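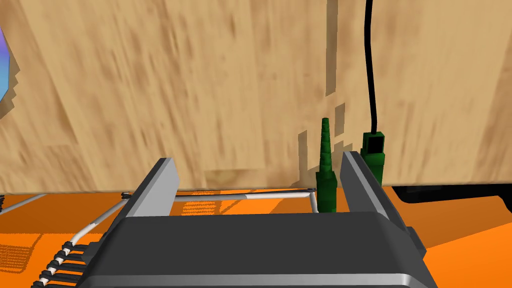
4.2 Condition of the disc holdings

The Mullwood and Collet branches transferred their full holdings of recordable and pressed discs to the district store at Pundine, and the transfer list was closed on 13/02/2016. The list contains 2,333 discs. These include oral history recordings made by the branches, copies of council minutes, scanned parish registers, and a large number of commercial music and reference discs that had been withdrawn from lending but never removed from the catalogue. Discs held by private lenders were excluded, as were floppy disks and tapes, which are covered in Section 5.

Each disc was given an accession number on its sleeve or case. No marks were made on the discs themselves. Earlier practice at Collet had been to write the shelf number on the label side with a solvent-based marker, and Papadopoulos and Matlala have argued that this practice shortens the life of recordable media. Our data do not allow us to test the claim. Marked discs at Collet were also the oldest, and the branch changed its shelving and its marking practice in the same year.

Discs were inspected by eye before any attempt was made to read them. The inspector tilted the disc under a desk lamp and recorded scratches, haze, edge damage and any loss of the reflective layer. The strong colours that the data side throws back under ordinary room light, as on the disc lying flat on a wooden tabletop in Figure 3, make fine radial scratches hard to see from directly above, and inspectors were told to record a disc as clear only after turning it through a full circle. Agreement between the two inspectors was good for edge damage and poor for haze. The haze scores were therefore dropped from the analysis.

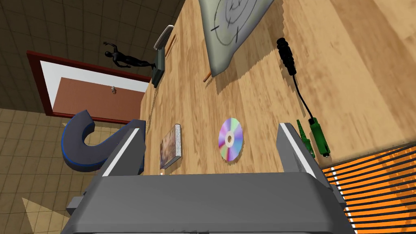
Reading was attempted on two drives of different manufacture. A disc was classed as readable if every file or track could be copied without error on either drive, partly readable if at least one file or track could be copied, and unreadable otherwise. On this basis 1,786 discs were readable and 306 were unreadable. The remainder were partly readable. Most of the partly readable discs lost files at the outer edge, where handling damage was also most common.

Pressed discs did better than recordable discs in both branches. This was expected and agrees with the survey by Wihongi of the Viltberg collection, although that collection was kept in a cooler building and had been lent far less often. Among recordable discs, the type of case mattered more than the age of the disc. Discs kept in soft sleeves inside ring binders were the worst group at Mullwood. The binders had been stored on their sides, with the weight of the upper binders resting on the lower ones, and many sleeves had stuck to the label side.

The catalogue was a poor guide to content. For oral history discs, the title in the catalogue was usually the name of the speaker and the speaker's town, with no record of the interviewer or of the number of sessions. In several cases a second disc existed that was not listed at all and was found in the same case, behind the first. We treated each disc as a separate item, so the total given above is larger than the number of catalogue entries. Costs in Section 6 are worked out per disc.

Two limits should be noted. First, the read test was done once. A disc that fails on one occasion may be copied on another after cleaning, and eight discs from the unreadable group were later recovered in this way; they have been left in the unreadable group for consistency. Second, the branches had already thrown out an unknown number of damaged discs before the transfer. Matić and Stojanovska report the same problem in lending collections and suggest using old shelf lists to estimate the loss. Shelf lists survive for Mullwood up to October of the year before the transfer but not for Collet, and no correction has been applied.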